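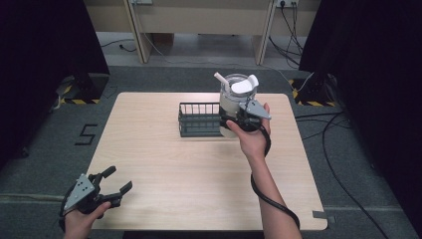
Four weeks. That's how much notice the sewing line at Fudarstead got before Onell moved its order somewhere cheaper. Four weeks, and a letter thanking everyone for their "partnership." 248 people. Most of them had been making the same three styles of work pants for years.

I buy those pants. Own two pairs. So I'm not writing this from any high place.

But I am tired of how we talk about this stuff. Somebody loses a job in a sewing plant and the story is about the brand. Did the brand respond. Did the brand put out a statement. Onell did put out a statement, it was fine, it had the word "journey" in it. Meanwhile the severance. Where is the severance? Last I heard, the plant owner says the buyer squeezed him so hard on price there was nothing set aside, and the buyer says severance is a matter between the owner and his workers. Both of them pointing across the table, and the woman who set pockets for eleven hours a day gets to stand there in the middle and watch.

My view, for what its worth. If you place an order big enough that a plant can't live without you, you owe something when you leave. Not charity. A bill. Same as breaking a lease.

People hate this idea. I've heard the objections plenty. The buyer isn't the employer. True on paper. But who set the price per piece? Who set the ship date? Who sent back 700 pairs in April over a thread color and made the plant eat it? An employer does those things. If you get to run the floor from an office nine time zones off, you can chip in when the floor shuts.

Second objection, prices go up. Ok. By how much? Put a small amount per garment into a closing fund, held by someone who isn't the owner and isn't the buyer, and it builds up while the orders are good. I doubt I'd notice it on a pair of pants. I'd notice the shipping charge first. I'd notice the gift wrap.

Third one, and I take this one more seriously: buyers will just go where there's no fund. Some will. That's why it can't be a thing one plant asks for alone, the plant that asks alone is the plant that gets dropped. It has to ride with the import. You want to sell here, you show that the fund got paid, wherever the thing was sewn. We already make importers show all kinds of paper. Fiber content. Country of origin. Whether a kid's pajamas catch fire. One more sheet.

Batora, which is a much smaller label, already pays into somthing like this. They don't advertise it much. Their jackets cost a bit more than Onell's and the zippers are worse, to be fair. Still in business though.

And Hong, the mill town up the road from Fudarstead, is next, going by what the bus drivers there are saying. Fewer shifts, one canteen closed, the night bus cut. Same buyer. There's still time to get money put aside before the letter comes. After the letter it's just lawyers, and the workers can't afford the lawyers.

Write to Onell if you want. I did, got an auto reply and a coupon. Better to write to whoever represents you and ask where they stand on import rules for closing pay. Use those words, closing pay, or it gets filed under trade and you get the form letter about tariffs.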